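About Zosmont

Hello, and thanks for stopping by! Zosmont is a small networking company that wires up homes, shops and offices, and helps the people inside them get online and stay there. Dagim Adugna and Constanza Valdebenito started it in April with one van and a lot of spools of cable – the van is still running, bless it.

There are 13 of us now, and we look after 226 customers, from a dentist with two rooms to the whole of the Dimitriou building, all 6 floors. We like to come out and walk around before quoting, so please expect a few nosy questions about your walls and closets.
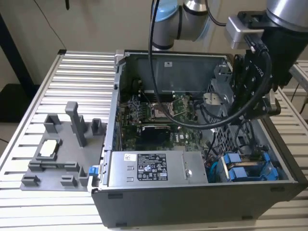
An open desktop tower on the bench, side panel off.

We don't charge for that first visit, and we'll happily talk on the phone for as long as you need (Constanza is known for it!). If your Wi-Fi drops out in the back bedroom, or you're moving offices and dreading the phone company, do give us a call or come by the shop on Jinley Street.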